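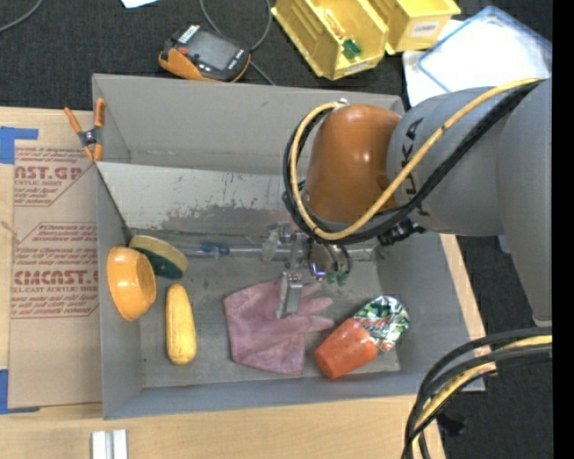 The mixed items bin, with the pink glove, the orange-red cup and the yellow corn cob on the bottom.

Projects > Pludberg Toy and Kitchen Loan > Updates

Progress report to Rustamness, May 2025

Hello all, and thanks for being so patient with this one! I know the report was meant to be a short one, so I'll try to stick to the bins, the sorting and what your money has gone on.

The big news is that the mixed items bin has earned its keep. When we applied, everything that came back without a proper set to belong to went into carrier bags under the sink (Alfie Haslam still has nightmares about those bags). Now it all goes into one big grey bin on the table, and we sort from there. It's open at the top with plenty of flat floor, so things can lie side by side and you can see what you've got without tipping the lot out.

You'll see from the photo what a muddle a bin can be. There's a dusty pink glove lying flat in the middle, a tapered cup on its side, a crinkly green and silver wrapper up against the cup, an orange-yellow bowl tipped over by the wall and something like a sponge tucked partly behind it. And the corn cob! We've had more chats about where play food should live than about anything else in the budget. For now it goes with the play kitchen sets, and bowls and cups go on the crockery shelf unless they plainly belong to a set.

Gloves have been trickier. Jordan Inskip wanted them kept with the washing-up things and I wanted them hung by the door, and we've settled on the washing-up things, with me grumbling. Wrappers go straight in the rubbish, obviously, though we do have a quick feel inside first after a teaspoon nearly went out with one.

On spending, we've bought two bins from Koppel and three shelf units from Limex, all inside the amount you agreed. One of the shelf units came with the wrong brackets and Limex swapped them, but that did hold up the crockery corner by two weeks. The labels came in under budget and I'd like to put what's left towards lids, if you're happy with that. Just drop me a line either way.

Still to do: a proper list of what goes in each play kitchen set (half of it is in Alfie's head), a second shelf for bowls, and a decision on sponges, which I'd throw out and Jordan would wash. I'm hoping to have the list finished and the shelf up by August, and I'll send the receipts with the next update.

Filed under: Grant updates, Sorting and storage

Contact us | © Pludberg Toy and Kitchen Loan | Back to top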